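What happens to a petition after the member tables it?

Posted by Philomena Fitzgerald
November 16, 2025

Hi everyone! I've just finished collecting signatures for my very first paper petition to the House of Commons (the Canadian one) and I'm over the moon. It asks for better rural bus funding, and people in Semwal were so keen to sign that I ran out of sheets twice. My MP's office says they'll present it once it's been certified, but I'm fuzzy on the rest. Does it get voted on? Does it turn into a bill? And have I collected too many? I was told I only needed a handful and I've ended up with about 900. I'd love to hear from anyone who has been through it!

Walter Betancur

Congratulations, that's a terrific haul! I did one a few years back on ferry schedules and loved every minute of it — even the clipboard part.

A petition isn't a bill, so there's no vote and no first, second or third reading. Your MP sends it to the Clerk of Petitions, who checks the wording and the signatures and issues a certificate. After that the MP can present it in the House, usually with a very short statement during Routine Proceedings. You can watch it live, and I really recommend you do. Mine took less than a minute and I still have the clip!
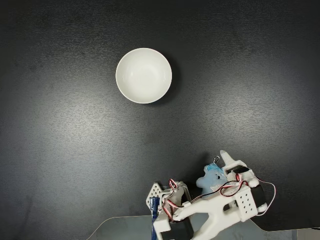

How many signatures does a paper petition need?

Twenty-five valid ones, each with an original signature and an address. Anything past that is a bonus, so you haven't collected too many at all. Electronic petitions are a different animal and need 500.

Then the government has 45 calendar days to table a written response. It gets posted on the petitions website, so keep your petition number handy. My reply was two paragraphs and a bit vague, but it named the program that covers our route, and I'd spent months trying to find that out.

One tip: photocopy a blank sheet before you hand everything over. The petition text has to be on every page, and you'll want a clean one if you do this again (you will, it's addictive).

Yiğit Tekin

just do an e-petition next time, way less paper. we got 800 for the Hokirari trail one and never printed a thing

Brigitta Ammann

Walter has covered it nicely, so I'll only add the bit about elections, which caught our group in Herov. If Parliament is dissolved before the response comes in, the government no longer has to answer that petition. Ours had been presented in September and we had to start over. It was disappointing, but the second round went even better than the first!

Also, an MP isn't required to present a petition, and presenting it doesn't mean they agree with it. If your MP's office has already said they'll do it, lovely. Send them a thank-you note and ask which day they have in mind — they're often happy to tell you so that everyone who signed can tune in.

Good luck, Philomena, and please come back and post the number when you have it. I want to read the response too!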